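The Woman Who Teaches Dramow to Sleep
January 23, 2024

For 14 years she worked nights at the Satex textile plant, first on the machines and later as a shift leader. Today she runs a small evening course in Dramow for people who work when others are in bed. I met her in the building on Desmet Street where the course takes place, and we spoke for almost two hours.

She did not plan to become a teacher. "I was only tired," she told me. "I slept four hours, I woke up, I was angry with my children. I thought this is how life is for a night worker." A nurse at the plant gave her a booklet about sleep, and she read it on the bus, two times in one week.

The first thing she changed was her food. Before, she ate a big dinner when she came home at seven in the morning. Now she advises a small warm meal before the shift, soup or rice, and only something light after it.
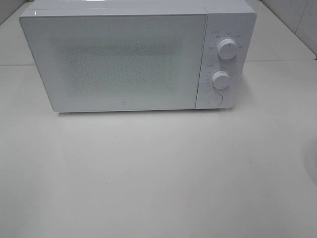

A course with no homework

The course is called Mutitach, after the village where her grandmother lived. It started in September with 23 people, and most of them are still coming. They are bakers, drivers, two hospital cleaners and several of her former colleagues from the plant.

"I don't give homework," she said. "These people have enough work. I ask them to change one thing and to keep it for two weeks." For some it is the curtain, for others it is the telephone, which must stay in the kitchen. One baker decided to stop drinking coffee after midnight, and he complained about it at every meeting - but he did it.

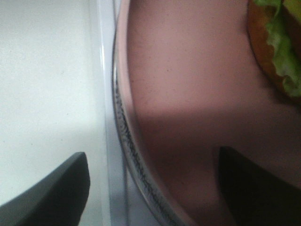 Light is the subject she likes most. She explained to me that a bright morning tells the body to stay awake, so she wore sunglasses on the way home even in winter, and the neighbors laughed. At home she also looked for what was bright. A white surface, like the one on the left in the picture, gives back a lot of light when the sun comes in, and she used to put a dark cloth over her bedside table. Her husband found this strange, but he slept better too.

I asked her if the employers are interested. She waited a little before she answered. "They are interested when somebody has an accident," she said. She would like the shift plans to be known one month before, because a person cannot prepare to sleep if she does not know when.

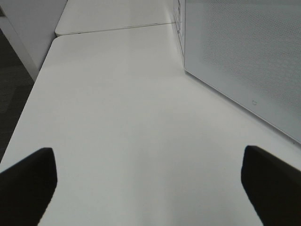
What the family can do

In her opinion the hardest part is the other people in the house. They forget, they ring the bell, they start the washing machine at ten in the morning. She made a paper sign for her door with the hours written on it, and her daughter colored it with pencils. It hung there until the last week she worked nights.

The spring course has place for 40 people, and she already has a list of names. I asked her how she sleeps now. "Seven hours," she said. "But on Sunday I still wake up at three and I want to eat soup."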